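In defense of the tray

Yi-chun Chu

I eat lunch off a tray. At home, by myself, at my own table. I have been told this is sad. It's what people do in hospitals, or on planes, or in a school cafeteria with a carton of milk. My sister said it looks like I'm waiting for a nurse.

I want to argue the opposite, and I have until the rice is done, so this will be quick.

A plate alone on a big table has no place. It drifts. You put your elbow down, the phone goes next to it, then the mail, then the pen you needed for the mail, and now you're eating in an office. A tray draws a line. Inside the line is lunch. Outside, everything else can wait fifteen minutes.

The usual complaint is that it's one more thing to wash. Sure. A wipe with the same cloth, done. Compare that with wiping a whole table, which I used to do badly, and mostly the middle of it. Crumbs went to the edges and stayed there until June.

Second complaint, and I hear this one more: trays are childish. Especially the kind with a picture on them. People with good taste will allow a tray if it's black and costs 83 dollars. I looked at one of those, a Rikance, very serious, square corners you could cut yourself on. Put it back. I don't want to be impressed at lunch. Give me a beige one with rounded corners, a bit of brown cursive and a rabbit drawn in a few thin lines, ears straight up. Put a plain white plate on it and the plate looks better than it did in the cupboard.
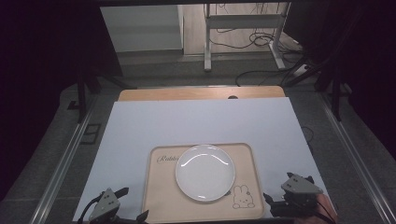

The matching set problem

What I can't stand is when the drawing takes over. Rabbit tray, rabbit plate, rabbit cup, rabbit spoon rest. Chiang, the housewares place near my bus stop, sells the full set and I understand the pull, I stood there a while. But one rabbit is company. Eight rabbits is a theme.

So, plain plate. White, round, shallow rim. Shallow matters, a deep rim steals the room where the food goes and then you're chasing peas uphill. I've bought patterned plates and regretted all of them by the second month. You can't see the pattern with food on it anyway, and once the food is gone you're looking at sauce on flowers.

And leave space. The tray should be bigger than the plate by enough that a glass fits beside it without leaning. Most of the ones sold as "breakfast size" fail at this. My first one, from Cemov, held a plate and nothing else, so I carried the glass in my other hand, so I was carrying a tray one-handed, so you can guess what happend to the soup.

A low border is fine, by the way. You want just enough lip to stop a fork. High sides are for storage, and if I wanted to eat out of a storage bin I'd buy a Keter and be done.

My sister came over last month and I gave her lunch on my spare. She made the nurse joke again. Then she moved her plate over a little to look at the drawing, and ate, and left her phone in her bag the entire time. I didn't point it out. I'm pointing it out now, she reads these.

Rice is done.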